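MEDIA RELEASE
20 September 2019

Skaltwood supporters ask league to show its work on attendance

The Skaltwood Supporters' Association has written to the Skorberg Football League asking how it arrived at the crowd figure given for the final home match of the season.

The league's published total was 1,262. Gate receipts read out at the club's own members' meeting came to 800. The association has been told the gap is made up of "complimentary and partner entries", a category that did not appear in any league report before April.
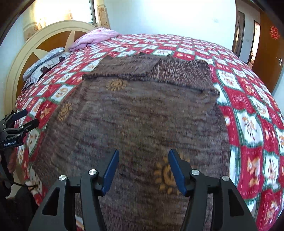 "That would be an awful lot of free tickets for a ground where half the eastern terrace was roped off," said association spokesperson Liliana Lo Presti. "Maybe there's a list of who got them. We'd like to read it."

The figure matters to supporters. Under the new licensing rules, clubs averaging more than 1,000 are moved into the higher fee bracket, and season memberships are priced to match. Skaltwood has since announced a rise of 5 per cent, which the club describes as modest.

The association also has doubts about the "record season of engagement" claimed in the league's annual review. The review was prepared by Fillow, the agency that sells the league's advertising.

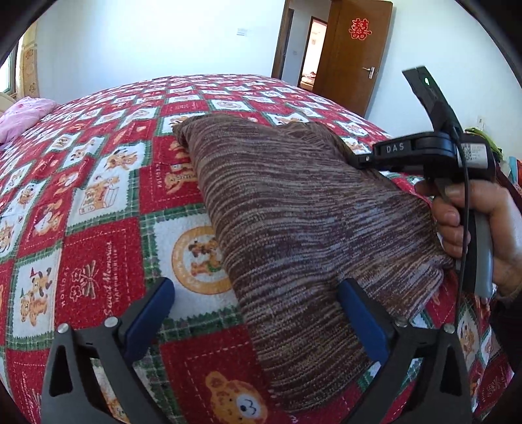

Brown knitwear on a red-and-white patchwork quilt.

Fillow's method counts a person who buys a ticket, opens the match-day email and enters the half-time draw as three engagements. The review's summary page leaves this out. It is in a note near the back.

"I'm told I was engaged all winter," Ms Lo Presti said. "Mostly I was cold, and we lost."

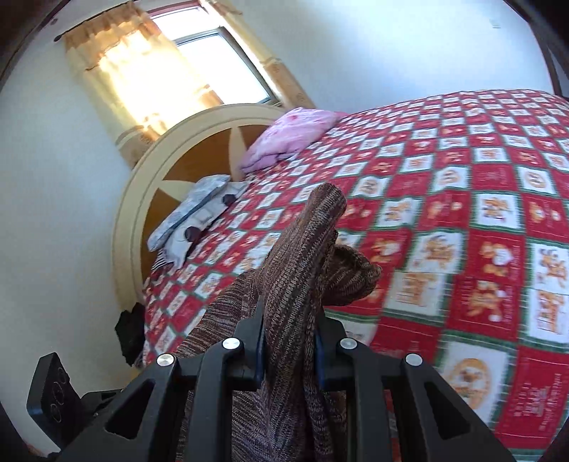 The league has offered a briefing with its commercial partner, Parisi, in place of a written reply. The association has declined. Its members attended a similar briefing on the colour of the away strip and came home with a brochure.

It is asking for scanned entries for each home match, the number of complimentary tickets issued, and the name of whoever signed off on the final totals. Any reply will be posted in full on the association's website.

ENDS

Media contact: Liliana Lo Presti, Skaltwood Supporters' Association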